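Zenton-Forno: conjunto de demonstrações de manipulação em cozinha de bancada

Versão 2

Resumo

O Zenton-Forno reúne 922 episódios de teleoperação com um braço robótico e uma garra de dois dedos, gravados para treinar políticas por imitação em tarefas com um forninho elétrico. O conjunto é mantido pelo grupo Pindari e substitui a versão 1, que continha 200 episódios e usava outro formato de marcação temporal. As duas versões não devem ser misturadas sem conversão.

Tarefas incluídas

abrir_porta: puxar a porta do forno a partir da posição fechada.
inserir_item: colocar um alimento de brinquedo sobre a grade.
retirar_item: pegar o alimento na grade e depositá-lo na bancada.
fechar_porta: empurrar a porta até o batente.

Cada episódio contém uma única tarefa. Sequências longas foram divididas manualmente no ponto em que os dedos deixam de tocar o objeto ou a porta.

Estrutura dos arquivos

episodios/ uma pasta por episódio, com numeração contínua
episodios/NNNN/punho/ quadros da câmera de punho
episodios/NNNN/estado.csv posições das juntas, abertura da garra, marca de tempo
episodios/NNNN/meta.json tarefa, instrução em texto, resultado, operador (código anônimo)
divisoes/ listas de treino, validação e teste
ferramentas/ scripts de leitura e verificação

O pacote mutiso lê o conjunto diretamente:

pip install mutiso
mutiso verificar --raiz ./zenton-forno

O comando compara o número de quadros com o número de linhas de estado.csv e interrompe a leitura na primeira divergência. Use --continuar para listar todas.

Coleta

As gravações foram feitas em julho, em sala compartilhada, com iluminação artificial e luz de janela sem controle. A posição do forno na bancada foi alterada entre blocos de episódios. O operador comanda o braço por um dispositivo Flevoseck e acompanha a garra em visão direta. Tentativas malsucedidas foram mantidas, com resultado igual a "falha" em meta.json. Foram descartados apenas os episódios com perda de quadros.

As instruções em texto somam 2475 variantes em português, escritas por falantes nativos e associadas aos episódios depois da gravação.

Visão da câmera de punho

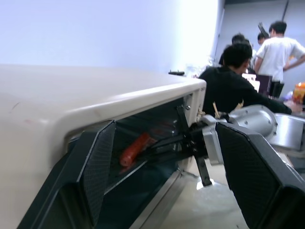 Grupo Pindari
Responsável pela coleta e manutenção dos dados

Na tarefa retirar_item, os dois dedos pretos ocupam boa parte da imagem durante a aproximação e encobrem parte do forno. O alvo, um objeto alongado vermelho-alaranjado, fica sobre a grade de arame, em diagonal no interior escuro. O contraste entre a cavidade e a parede clara ao fundo é alto; recomenda-se não aplicar equalização global antes do recorte.

Limitações

Um só modelo de forno e uma só garra. Não há sensor de força nem mapa de profundidade.
Há pessoas ao fundo em parte dos quadros, como no exemplo desta seção. Modelos treinados sem aumento de dados podem associar o movimento delas à ação.
A superfície da bancada produz reflexos que variam com a posição do braço.
Os alimentos são de brinquedo. O conjunto não contém episódios com o forno ligado e não serve para avaliar segurança térmica.

Uso e licença

Uso em pesquisa, com citação do conjunto e da versão. É vedada a identificação das pessoas presentes nas imagens. Pedidos de remoção e erros de anotação devem ser registrados no repositório, com o número do episódio e o índice do quadro.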